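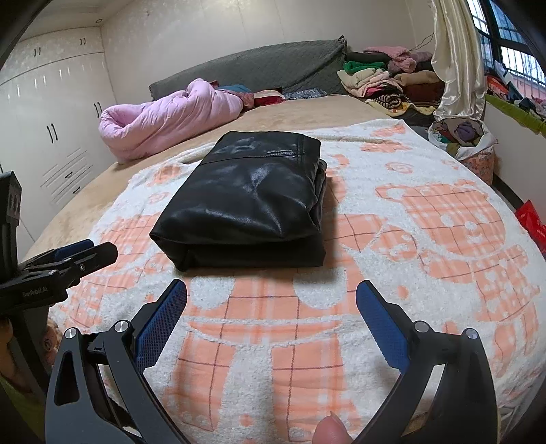
Notebook, May. Folding set, garments, Prundmont batch. Started sorting the examples at quarter past nine and carried on after lunch. The leather garment class is the one I have been putting off. Cotton goes flat and stays where you put it. Leather makes a thick bundle, wider at the near end, and the surface shines enough that the creases come out as pale streaks. The depth estimate doesn't like that and puts small holes along the highlights. The plaid bear blanket underneath helps a bit, as it gives the tracker plenty to hold on to while both grippers are in view. Left the jaw width labels as they were.

Totals so far: 1,549 episodes in the batch, 637 of them looked at by hand, 223 of those tagged "thick fold". I want almost 100 more thick folds before Clondeck retrains, mostly with heavy items. Shirts we have too many of already.

Labelling rule, written down again so we all use the same one. An episode starts at the first frame where either finger moves towards the item and ends when both are clear of it. If the item is already folded at the start, tag it "refold or move" and leave the fold count blank. Don't guess the number of layers from one view. Foltell's first pass guessed, and I had to undo a lot of it.

Second thing, the two-gripper overlap. When one gripper comes in from the side, the mask often joins it to the nearer one and we get a single tool with three or four fingers. It is worse when the pads are the same colour. Tried raising the threshold in Negash and it split them properly in most cases, but it also began cutting thin straps off bags. Put it back. Will try using the wrist pose from the other side instead.
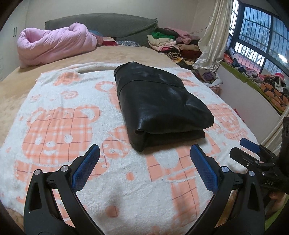
Both pads open at the near end, second gripper at right. Dark gap under the top layer.

The gap matters for grasp points. The model keeps choosing the top layer only, and I would like it to take the whole stack. Added a field called "lower edge seen" (yes / no / unsure). Unsure is fine, please use it.

To do:
- rerun masks on the thick folds with wrist pose added
- check the clock offset between left and right, looked a few frames out on the older files
- ask Clondeck whether they want window glare kept in or filtered. I would keep it.
- coats next, then anything with a hood

Stopped at ten to five. Masks still running.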